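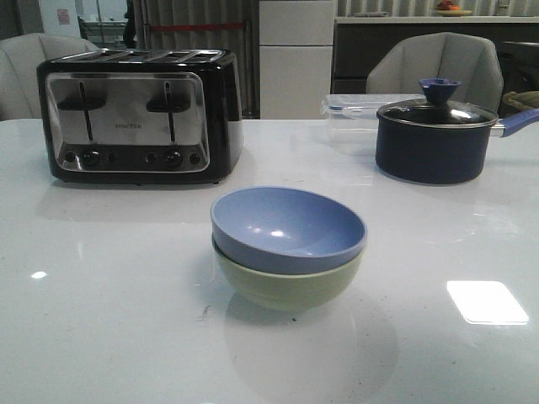
Skoscombe House Residents
Minutes of the kitchen meeting held on December 23, 2021 in the ground floor kitchen

Present: Neelam Rana (chair), Hemant Mathur, Dinesh Pathak, Ritu Katiyar (minutes)
Apologies: Deepak Uniyal, who sent notes by email. These were read out under the items they belong to.

1. Minutes of the last meeting

Agreed as correct, with one change. Item 4 should say that Dinesh offered to look at the larder door, not that he had mended it. Ritu will alter the file copy.

2. Matters arising

Larder door: Dinesh has now looked at it. The top hinge has pulled out of the frame and needs longer screws. He has the screws. The door is to be kept shut with the hook until then.

Tea towels: the new ones are in the second drawer down. The old ones have gone under the sink for floors and spills. Hemant asked that they are not put back in with the others after washing.

Fridge shelf: the replacement has not come. Neelam has chased the supplier and will do so again in the new year.

Scullery range: Deepak's email asked again whether the 1910 range could be blackleaded and kept on show. Everyone present was in favour of keeping it. No one wanted to do the blackleading. Left for Deepak to answer when he is back.

3. Shared things on the white table

Neelam went through what is now for general use. The toaster, the saucepan with the glass lid and the two bowls are shared by the whole house and live on the white table. Anything else left there overnight is taken to be someone's own and can be moved to the shelf by the back door.

Ritu asked whether the clear food container counted as shared. Hemant said it was his and that he did not mind people using it, so long as it came back washed. Agreed it can stay on the table and be treated as shared until he says otherwise.

There was some talk about whether the table was the right place at all. Dinesh would like it kept clear for rolling out dough. Neelam pointed out that the worktop by the window gets the steam from the kettle and that the wall cupboards are full. Agreed to leave things as they are for now, with the toaster to one side and the saucepan to the other, and the middle for the bowls or for whoever is working there. Anyone who wants the whole table can move everything off and put it back afterwards.

The top is shiny and shows every mark. It is to be wiped with a damp cloth and then a dry one. No scouring pads. Deepak's email said the same, in capitals.

4. Toaster

The toaster takes four slices and has two levers and two dials. Several people had not realised that each dial belongs to the lever above it. Hemant suggested a label. Neelam thought labels in the kitchen had got out of hand and it was agreed to put it in these minutes instead: left dial for the left lever, right dial for the right lever.

Crumbs: the toaster is to be emptied once a week by whoever has the kitchen on the rota. Unplug it and let it cool first. Dinesh found crumbs down the back of the radiator and would like people to do this over the bin.

The dials are to be left at a middling setting after use. Ritu has had two lots of burnt toast this month. Hemant said one of them may have been his doing and apologised.

Electrical check: Mittal are coming to test the portable appliances in the communal rooms. The toaster, the kettle and the lamp in the hall are all on the list. Residents who want their own things tested at the same time should leave them on the landing with a name on. Mittal will need the cellar key, which is number 19 on the board.

5. Bowls

The two bowls are the blue one and the green one. They are close enough in size to stack, and they take up less of the table that way. Agreed that the blue one goes on top and the green one underneath. Dinesh asked if it mattered. Neelam said it did not, but that if the order was always the same it was easier to see when one had gone missing upstairs.
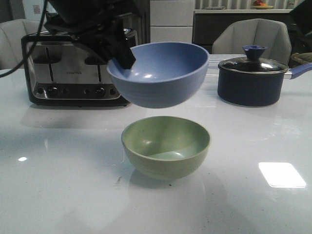 The blue bowl and the green bowl, with the toaster and the saucepan.

Stacking: both bowls must be properly dry. Ritu has found them stuck together more than once with water between them, and it took some doing to get them apart. If they do stick, do not force them with a knife. Stand the bottom one in warm water for a minute or two.

Use: the bowls are for mixing, salad, fruit, or eating out of. They are not to be used for soaking clothes, for paint, or for the cat. Hemant asked for it to be noted that the cat has a perfectly good dish of its own.

Microwave: Deepak's email asked whether the bowls can go in the microwave. No one at the meeting could say. Agreed to keep them out of it. Neelam will ask in the hardware shop in Skenham the next time she is over there and report back.

More bowls: Dinesh proposed buying two more in other colours. The meeting was split on this. Hemant felt that two was too few when people were eating together, and Ritu felt that more bowls would mean more bowls in the sink. Put off until the next meeting. In the meantime anyone with a spare bowl they are willing to lend should speak to Dinesh.

6. Saucepan

The navy saucepan is for general use on the hob. It is the right size for rice or pasta for the whole house and too big for one person's egg, for which there is the small pan on the hook.

The lid is glass and should be put down on the folded cloth, knob upwards, and never on the edge of the sink. Deepak broke the lid of the last pan that way and asked in his email to be the warning to others.

Washing: use a soft sponge and ordinary washing-up liquid. If something has caught on the bottom, leave it to soak with a little bicarbonate and come back to it. Put a note on it if it is to be left for more than an hour, so that the next person knows whose it is. Pans are not to be left soaking overnight.

Storage: lid on, handle pointing along the table and not out over the edge where people walk past. Neelam caught her sleeve on the old one last winter and does not want to do it again.

Dinesh reported that someone had been using metal spoons in it. Agreed that wooden spoons are to be used. These are in the jar next to the hob, and there are more in the drawer if the jar is empty.

7. Washing up and the rota

The present rota has worked fairly well. The difficulty is the evening meal, when two or three people cook one after another and each thinks the next will wash up. Agreed that everyone washes their own pan and bowl before sitting down, or straight after eating, and that the person on the rota does the table, the hob and the floor.

Ritu will draw up the rota for the new year and pin it inside the larder door once the door is mended. Hemant asked not to be given the first week. Neelam will take it.

Deepak's email offered to do two weeks in a row on his return. This was accepted with thanks.

8. Money

The house fund stands at £2938. The electrical check is to be paid for out of this. Neelam reminded the meeting that the fund also has to cover the boiler service and the gutters, and that it should not be spent on small items without asking.

Kitchen sundries (washing-up liquid, sponges, bin bags, foil) come out of the jar as before. Receipts go in the envelope. Dinesh owes the envelope a receipt for sponges and will look in his coat.
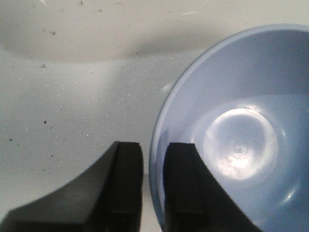 9. Floor and walls

The tiles by the back door are lifting again. They are part of the 1926 floor and Hemant would like to save them if possible. He knows of a yard in Gesosstead that sells old tiles singly and will ask whether they have any the same size, in case some break when they come up. The work itself is best done in May, when the back door can be left open for the adhesive to dry.

The wall behind the hob needs a coat of paint. Dinesh has half a tin left over from the passage. It was agreed to try a patch low down first and see whether the colour is near enough.

10. Any other business

Back door key: the spare is missing from its nail. Please check pockets.

Food waste: the small bin is to be emptied every day, even if it is not full. Ritu has bought new liners and they are behind the larger bin.

Mince pies: Neelam has left some in the blue tin for anyone who is staying over the holiday. The tin is to be returned to her.

Recycling: the collection changes over the holiday. The council's leaflet is on the fridge.

11. Actions

Neelam: chase the fridge shelf; ask in Skenham about bowls in the microwave; let Mittal in and give them the cellar key.
Dinesh: larder door; test patch behind the hob; find the sponge receipt; keep a note of any bowls offered on loan.
Hemant: ask about tiles in Gesosstead.
Ritu: correct the last minutes; new rota.
Deepak: say what is to be done about the scullery range.

Next meeting: in the kitchen, once Deepak is back. Ritu will put a note on the landing with the time.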